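Ticket 46-15: Dokia collar, recall tone not reaching dog beyond short range
Status: Resolved
Product: Dokia training collar (tone and vibration only) with Stuvier handset
Opened by: Nataša Dumitrescu
Opened: Friday, July 25, 2025

Reported problem
The customer is training a young spaniel to return on a tone cue. In the garden the dog responds every time. In the field behind the house the tone stops at 15 metres, although the handset still shows a full signal. Vibration fails at the same distance. The collar was bought new from Pavlović and has had no repairs.

Customer's own checks before opening the ticket
Both units charged overnight. Collar strap tightened by one hole. Handset restarted. No change.

Entry 1, support
Asked the customer to take the collar off the dog and repeat the test with the collar hung on a fence post at dog height. The handset should be held upright at chest level. Also asked for the firmware number from the handset's information page and the colour of the collar light when the tone fails.

Entry 2, customer
Firmware is 8. On the fence post the tone works as far as the far hedge, well past the point where it fails on the dog. The collar light stays green throughout. With the collar back on the dog the range drops to 15 metres again. The dog has a thick coat and wears a harness with a metal ring at the chest.

Entry 3, support
The fence post result rules out a faulty transmitter. The fault follows the dog, so the fitting is the likely cause. Please test in this order, changing one thing at a time:
Remove the harness and leave the collar as it is.
Refit the harness and turn the collar so that the receiver box sits at the side of the neck.
Remove the harness and keep the receiver box at the side.
Use a long line for all tests off the harness, clipped to a separate flat collar. Reward each return as normal, and stop after a few calls so that the cue does not lose value.

Entry 4, customer
First test: small improvement. Second test: tone heard at the gate, with one failure when the dog was facing away. Third test: no failures. The receiver box had been sitting under the chin, directly behind the harness ring.

Entry 5, support
Result is consistent with the aerial being shielded by the ring and by the dog's body. Firmware 8 also has a known delay in reconnecting after a lost signal, and the handset display does not update during that delay. This explains the full signal reading. Firmware 14 corrects the display. Update instructions sent by email. Pair the collar again afterwards, as the update clears the pairing.

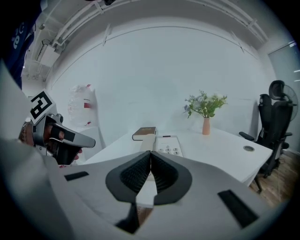 Does the dog need to be taught the tone again after the firmware update?

The tone itself is unchanged by the update, so the existing training carries over. Do a few short recalls in the garden first to confirm pairing, then go back to the field on the long line.

Entry 6, customer
Update installed and collar paired at the second attempt. Harness swapped for one with a fabric loop. Recall tone works to the far hedge with the dog facing either way. Happy to close.

Entry 7, support
Closed as fitting fault with secondary display fault. Note added to the fitting page: keep the receiver clear of metal harness parts.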